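08/01/2018

Back at the workshop in Susterby after the break, and the heating had been off the whole time. Kept my coat on until lunch. The kettle has furred up again.

I had promised myself I would settle the question of the shape blocks before the orders go out, and I have not. The Flarnoveo catalogue calls them "a complete first lesson in form and colour", which seems a lot to ask of a few lumps a toddler will mostly throw. I read the leaflet twice on the train and still could not find what the lesson was. Sort by colour, then sort by shape, then "free discovery". Free discovery is playing, as far as I can tell, and children managed that before Flarnoveo charged 91 pounds for the big box.

The Elter set is cheaper and comes in a bag with a drawstring that will last until September if we are lucky. Chukwu want us to take 2 cartons of theirs on trial. I said I would think about it - meaning no, probably, but I was too cold to argue on the phone.

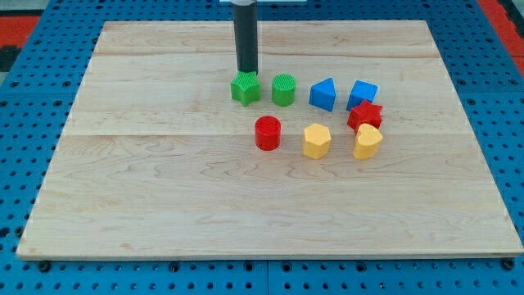 I still don't believe the colours teach anything. Two of each, red, blue, green and yellow, and I can see a child making pairs for three minutes and then wandering off. The shapes I am less sure about. A green star beside a green cylinder does at least make you look twice, and the ribbed tops might give small fingers something to rub at. I like them better on the pale maple than I did on the catalogue page, though most things look better on maple. Would I pay full price? No.

Must ring about the boiler. Soup again for supper, and bed early.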